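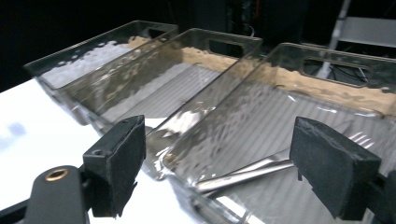
Taranum 製品サポート 2020年2月9日

Stodo ハンドヘルドグリッパー
透明トレーの落下と指パッドのはがれについて(対象ロットと交換手順)

製品の概要

Stodoは、手で持って使う平行開閉式のグリッパーです。黒い指が2本向かい合い、内側の面に暗い色のフォームパッドを貼っています。トレー、皿、箱、カトラリーなど、食器まわりの物をつかむ作業の記録と、同じ指をロボットアームに付け替えての再生に使います。指を支えるマウントは黒の樹脂製で、真鍮のインサートナットを埋め込んであります。

指の最大開き幅 139 mm
指1本の質量(パッド込み) 74 g
指パッド Sekitzフォームパッド(交換部品)
再生用ソフトウェア Thambiah
付属品 六角レンチ、予備パッド1組、位置合わせ治具

お知らせの内容

昨年10月以降に出荷した一部のStodoで、アクリル製の透明トレーを持ち上げる途中に滑り落ちる事象が報告されています。返却品を調べたところ、原因は二つありました。

一つは指パッドの接着層のはがれです。パッドの下端から始まり、外から見ただけではわからない状態で内側へ広がります。はがれた部分は指の面から浮くため、握ったときにパッドだけが横にずれ、トレーの壁を押さえきれなくなります。当社の開閉試験では、2000回を超えたあたりで下端に浮きが出るものがありました。正常なロットでは同じ試験で浮きは出ていません。

もう一つはThambiahの把持判定です。壁が透明で照明を強く反射する物の場合、指が壁に届く前に「把持完了」と判定することがあります。アームで再生しているときにこれが起きると、指が閉じきらないまま上昇動作に入ります。手で持って使っている間は使用者が握り込みを続けるので、この問題は表に出にくくなります。

二つが重なると、トレーは片側から傾いて落ちます。中にトングなどの金属の器具が入っている場合は、先に器具が滑り出ます。報告のうち1件では、落ちたアクリルトレーの角が割れ、片付けの際に作業者が指先を切りました。それ以外にけがの報告は受けていません。

対象

本体底面のラベルで、ロット記号の末尾がKまたはMのものが対象です。末尾がそれ以外の製品は、パッドの交換は不要です。ただしThambiahの更新は、すべてのStodoをお使いの方にお願いします。

交換用パッドを単品で購入された方は、台紙の裏の記号を確認してください。同じくKまたはMが対象です。袋を捨ててしまった、台紙が残っていないという場合は、対象品として扱います。

交換が済むまでの使い方

対象品では、次の使い方を中止してください。

・アームに取り付けた状態での透明トレー、ガラス器、陶器の把持
・器具や食品が入ったままのトレーの持ち上げ
・机の端から100 mm以内での持ち上げと受け渡し

手で持って使う場合も、割れる物は避けてください。空のトレーを机の上で寄せる、並べ直すといった、物が机から離れない作業は続けてかまいません。複数のトレーが近くに並んでいるときは、つかむトレーの壁だけが両方の指の間に入っていることを確かめてから閉じます。隣のトレーの縁を一緒に挟むと、パッドに斜めの力がかかり、はがれが早まります。

アームの再生を行うときは、動作範囲に手を入れないでください。落ちかけたトレーを手で受けようとした例が報告されています。止めるときは非常停止を使い、トレーはそのまま落としてください。

点検の方法

1. 電源を切り、アームに付いている場合は取り外します。
2. 指を全開にし、パッドの下端を乾いた布で拭きます。
3. パッドの下端を爪で軽く上に押します。端が持ち上がれば、はがれが始まっています。
4. パッドの中央を親指で押さえ、左右に動かします。指の面に対してパッドがずれるものは、すぐに使用をやめてください。
5. もう一方の指も同じように確認します。

フォームの表面がけば立っているだけであれば異常ではありません。使用に伴って起きるもので、把持力には影響しません。

マウントのインサートナットも、ついでに見てください。真鍮の輪がマウントの面から浮き出ている場合は、締めすぎによる抜けが考えられます。今回の事象とは別の故障ですが、そのまま使うと指が傾きます。マウントごとの交換になりますので、窓口へご連絡ください。

パッドの交換手順

交換用のSekitzフォームパッドは、対象ロットをお持ちの方に無償でお送りします。片側だけの交換はしないでください。新旧のパッドでは厚みが違い、物が片方の指に寄ります。

1. 古いパッドを上端からゆっくりはがします。刃物は使いません。
2. 残った接着剤をイソプロピルアルコールで拭き取り、10分以上乾かします。
3. 位置合わせ治具を指の上端に当てます。上端のねじ穴がパッドで隠れないようにしてください。
4. 新しいパッドの台紙を下半分だけはがし、下端から貼ります。続けて上半分を貼ります。
5. 指を閉じ、そのまま一晩置きます。

貼った直後に使い始めると、下端が浮くことがあります。急ぎの場合でも一晩は置いてください。

アルコールが手元にない場合は、水で絞った布で拭いてもかまいませんが、乾燥には時間をかけてください。シンナーやアセトンは樹脂のマウントを傷めます。アクリルのトレーにも付けないでください。ひびの原因になります。

Thambiahの更新

更新版では、把持完了の判定に指の位置の変化を加えました。カメラの映像だけで完了と見なすことはありません。指が止まる前に上昇の指令が出た場合、アームはその場で待ち、操作画面に「把持未確認」と表示します。

更新後は、透明な物の再生が以前より遅くなります。待ち時間の設定を短くすることはできますが、透明トレーでは初期値のままお使いください。過去に記録した動作はそのまま読み込めます。ただし、判定の早すぎた記録では「把持未確認」が続けて出ることがあります。その場合は記録を取り直してください。

取り直すときの注意を挙げます。

・照明の映り込みが壁に強く出る場合は、照明の向きを変えるか、トレーの角度を少し変えます。
・白い机の上の透明トレーは、底と机の境目が見分けにくくなります。判定が安定しないときは無地の濃い色のマットを敷いてください。
・取っ手の穴に指を通してつかむ動作は、本製品では対応していません。壁を両側から挟んでください。

よくあるお問い合わせ

はがれたパッドを市販の接着剤で貼り直してもよいですか。
おやめください。硬化した接着剤がフォームにしみ込み、表面が硬くなって滑りやすくなります。

対象ロットですが、点検では異常がありません。交換は必要ですか。
必要です。点検でわかるのは下端まで広がったはがれに限られ、内側だけのはがれは見つけられないことがあります。

ロボットアームは使わず、手持ちでの記録だけに使っています。
パッドは交換してください。Thambiahは、記録した動作を後からアームで再生する予定がなければ、次の定期更新のときでもかまいません。

割れたトレーは補償されますか。
対象ロットの使用中に破損した場合は、購入時の価格がわかるものを添えてご連絡ください。破片は処分していただいてかまいません。

お申し込み

製品登録のページから「Stodoパッド交換」を選び、ロット記号と送付先を入力してください。複数台をお持ちの場合は、1回の申し込みでまとめて受け付けます。取り外した古いパッドの返送は不要ですが、はがれの様子がわかる写真をお送りいただけると調査に役立ちます。

交換部品の在庫:あり
Thambiah更新版:配布中
次のロットのStodo本体:接着層を変更したパッドを取り付けて出荷します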